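Filed under: Slow Mornings, Bread

I finally did it, I kept a rye starter alive through a whole winter! If you've been reading since July you'll remember the first one, which went pink and had to be buried behind the shed. This one lives on top of the fridge in an old Bakker jar and it smells wonderful, like apples and a bit like wet cardboard (in a good way, I promise).

What changed everything for me was going colder and slower. I used to feed it twice a day and fuss. Now it gets one big spoonful of dark rye at breakfast, water straight from the tap, a stir with the handle of a fork, done. The loaves are heavy and sour and the crust cracks when you press it. I could eat it with butter and nothing else until I fall over.

My best one so far was the Prillcombe loaf, from a recipe Elba Figueroa scribbled on the back of an envelope for me. It wants 2 long rises and a very hot oven, and the dough is so sticky you'll think you've ruined it. Keep going! Wet your hands, scrape it into the tin, smooth the top and walk away. Mine took all night, and I got up early just to look at it.

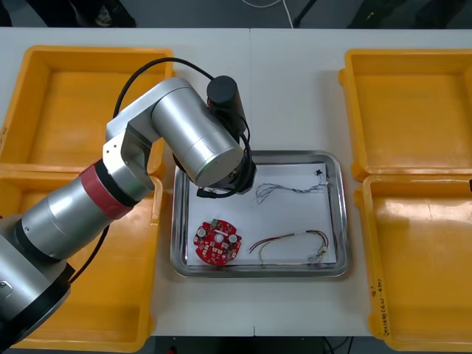

Maarten Jansen wrote to me that I should try scalding a third of the flour first, and that his loaves stay soft for days that way. I've got a bowl of it cooling on the counter already, so more on that soon.

128 shares · 2 comments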